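# Open day notes, Ploresdale lab, June 2024

Wrote most of this on the tram home, tidied a little after.

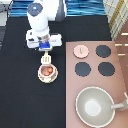 *Toy kitchen station: spatula over the little white pot, pink stove to the right.*

Went over with Botond Vida, mostly to see the kitchen demo, and we ended up spending nearly the whole visit at that one table. What a great setup! I had expected the usual pick-and-place with blocks (which I also like, to be fair) but a spatula is so much more interesting. Once the gripper has hold of it, everything you care about is happening at the far end of a thin tool, and the arm has to work over a rim without knocking the pot along the cloth.

Things I want to remember:

- The blue block at the gripper. Botond spotted it before I did, and we spent ages talking about how we'd hold small tools on our own arm. Our spoons twist in the fingers every time they touch something. Want to try a chunkier grip piece on ours, cut from whatever foam or plastic is in the drawer.
- Black cloth under the pot. Our bench is shiny and we fight reflections all afternoon. I'm going to buy two meters of matte black fabric and see what happens.
- The toy food is a nice choice. Rounded pieces in the bottom of a round pot roll away from whatever pushes them – much harder than a sponge cube, and still nothing breaks if you get it wrong.

The talk was by the Sedgwick project people. They have 2,858 recorded runs so far on kitchen tasks, and they started in February, so that is a serious pace. The first 2,000 were all with one set of toys, and the speaker was very open that this had been too narrow. Swap the pot for a wider one and the arm would go down at the old spot. They mix things up much more now: different pots, different cloths, stove moved over a bit. I asked how they decide when to change the layout and the answer was "when we get bored," which got a laugh, but I think there was something in it.

Botond asked about failed runs. They keep them all, labeled, in a separate folder. We throw ours out. We should stop doing that today.

They also let visitors drive. I had a go with the hand controller and it is HARD. Left and right are fine, height is awful. I kept stopping way too high because I was scared of hitting the table, and then overshot once I got brave. Botond was much smoother (he says it's from years of parking a trailer). After a few minutes I did start to get the feel of it, and I would happily have stayed another hour if there hadn't been a line of kids behind me.

Short chat with a group from Jonstead on the way out. They're doing drawers and cupboard doors and would like to swap notes. Got an email address, it's on the back of the program.

To do:

- [ ] fabric for the bench
- [ ] grip piece for the spoon, try 2 thicknesses
- [ ] new folder for failed runs, agree on labels with Botond
- [ ] write to Jonstead
- [ ] ask whether the Brururstead group is coming to ours in the fall, and if so find them a better room than last time

Forgot to ask what they do about tools slipping partway through a run. Will put it in an email.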